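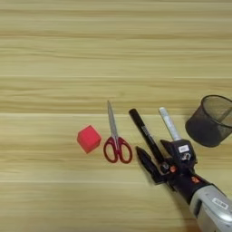

Skado Platform Engineering | Runtime and Build Team

Moving a build cache off shared disks

Skado has replaced the shared network disk behind its build system with a content-addressed cache called Kinnear. The change affects every team that compiles code on the company's hosted runners. We spoke to the engineer who led the work, who asked to be quoted by role only, on what was changed and what remains to be done.

The old setup was a single volume mounted on all runners. Each job wrote its compiled output to a folder named after the branch, and the next job on the same branch read from it. "It was fine while we had 21 runners," the engineer said. "Past that, most of the wait was file locking. A job would sit there holding a lock on a folder it only wanted to read."

Kinnear stores each build output under a hash of its inputs: source files, compiler version, flags and the list of environment variables declared in the build file. Two branches with the same inputs share one entry. Entries are never changed once written, so readers take no locks.

Declaring the environment variables took the most time. Under the old system a job saw everything in the runner's shell, and many build files depended on values that had never been written down. The team ran the new system in a report-only mode first, logging each variable a build read without declaring it.

"We had 835 build targets and the log was long," the engineer said. "A lot of it was the same handful of variables. Time zone was one. Locale was another, and that one changed the sort order in generated files, so you got a different hash on different runners for the same source."

The fix was to set both values in the base image and remove them from the list a target may override. Targets that need a local time zone for tests now set it inside the test process.

Storage is split in two. Each runner keeps a local cache on its own drive, limited to 300 gigabytes, and falls back to a central store when an entry is missing. The local cache drops the least recently read entries when it fills. The central store keeps an entry for 17 days after its last read, then deletes it overnight.

Asked why the retention period was not longer, the engineer said the team had plotted reads against entry age and found very few past the second week. "Release branches are the exception. Those get pinned, and a pinned entry stays until someone removes the pin. We should have a report on stale pins and we don't have one yet."

Hashing large inputs was slow in early tests, mainly for the mobile client, where image assets are part of the build. The client agent, Hadov, now stores the hash of each file next to its size and modification time and rehashes only when one of those differs. Continuous integration jobs ignore the stored values and hash everything on a fresh checkout. Developers' own machines use them by default.

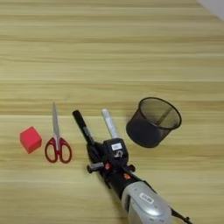
According to Setska, whose data pipeline builds were among the last to move, the main cost for users was in the error messages. A missing declaration showed up as a compile failure in generated code, several steps away from the cause, and it took a second release of Hadov before the variable name was printed in the output.

The engineer agreed with that account. "The agent knew which variable it was. It wrote it to the debug log and left it out of the error. That was a one-line change and it should have been in the first release."

Write access is limited. Only runners in the hosted pool can add entries to the central store; laptops can read from it but keep their own output local. The restriction is there to stop a modified compiler on one machine from feeding output into other people's builds. Runners sign each entry, and Hadov checks the signature before unpacking.

Three items are open. The Windows runners still use the old volume, as path handling in the hash function treats upper and lower case as different and the file system does not. Remote execution, where the build step itself runs on another machine, has been tried on one service and is not scheduled. The old volume is read-only for everyone else and will be unmounted in March if the Windows work is finished.

"If it isn't finished, the volume stays," the engineer said. "I don't want to migrate those jobs twice."

Teams that need a pin on a release branch should file a request in the build queue with the branch name and the target list. Requests are handled every Thursday.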